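Savham Rural Crime Reports, data card

Contents
The set holds 534 short reports of farm machinery theft, written down by the rural patrol team of Savham. Each report has a number, a parish, the type of machine and a colour if the owner gave it. Names of owners are removed.

How it was collected
Perrine Tanguy typed the reports from paper forms. Florian Coste checked 100 of them a second time in June. 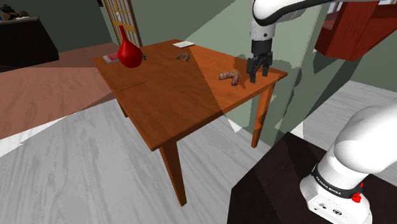 Known problems
Quad bikes and trailers are sometimes under the same code. Values under 200 dollars were not recorded.

Contact
Please write to Annick Huet for corrections. Last change: 17th November.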